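3.2 Work Surface and Background

The handling tasks were set up on a flat black tabletop measured at 700 mm deep. A black fabric curtain was hung behind it from a rail supplied by Egilsson. Two earlier surfaces, a bare bench and a gray mat, had been rejected in August due to glare from the ceiling lights. 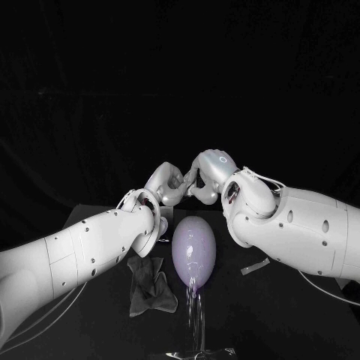
Figure 7. Black tabletop and curtain, with both hands meeting over the table.

The edge between table and curtain is hard to make out in Figure 7. White parts stand out clearly against both. Small items held between the fingers can be hidden from view, so item position was logged separately on the Prolo sheet.

The curtain fabric was not ironed before hanging. A faint horizontal crease remains and was left in place for all 40 trials. Lint on the tabletop was removed with a dry cloth between trials. Lâm Ngô checked the table height at the start of each session.

3.3 Lighting

Ceiling lights only. The Drondon lamp was not used.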